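Home | Notebook | Bench Notes | People | Archive

We use cookies to remember your reading preferences. Accept | Manage

Sorting the bedside box
January 22, 2021, Fiifi Frimpong
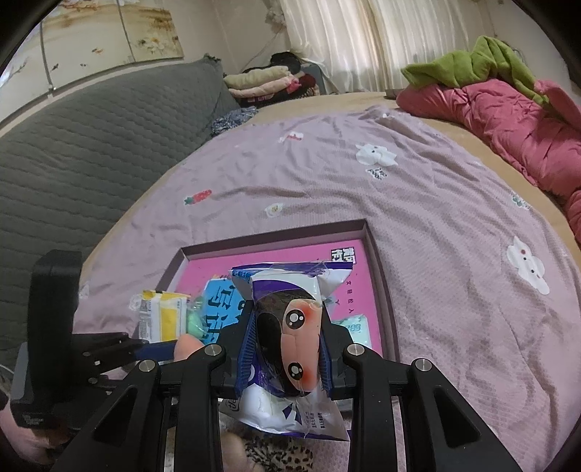
I have been meaning to write up the small-box layout for weeks, and Carolina Abreu finally asked me for it so she can copy it over to the Skerkance room, so I'm putting it all down while it is fresh in my head (and while the kettle is on, which helps).

The idea is still the one we talked over back in July. We want one shallow, open box that can sit on the bed or on a chair, holding the little everyday packets that otherwise end up in drawers and coat pockets. Wipes, small packets, something flat to read. I tried a deeper box first and did not like it at all. Everything sank, and I kept lifting out three things to get at one. The shallow one is much kinder, even if it looks full almost right away.

What I did this time, in order:

Flat things first. The bright pink one went in as the floor of the box and everything else went over it. It does slide a bit when the box is carried, so maybe a strip of felt underneath. To try.

Then the small packets around the sides. The yellow and white one is at the left, with the green one in clear wrapping next to it, leaning on the blue. I do like having a different color for each thing! Most of the print is Chinese, which I read very slowly, so I go by color anyway: mint green on the right, yellow on the left.

Wipes last, and this is where I keep changing my mind. The pack with the cartoon face is a soft, puffy sort of thing and it takes up more room than you'd expect. Lying flat it covers the pink one and half of its neighbors. Standing on its end it looks tidy but I don't trust it to stay that way on a mattress. For now I would say lay it on top, face up, so it is the first thing the hand meets.

Box is no. 34 on the Brøndum shelf list. Carolina, the spare one is number 100 and it lives behind the Vistard cartons, please don't take mine.

Still to do: felt for the bottom, a second go with the wipes on the long side, and find out if the Sukotgate people want theirs set up left-handed. I asked them once already and got a very friendly note back that answered some other question entirely. Also the paper label keeps curling at the corner, will try the wider tape

Subscribe to the notebook by email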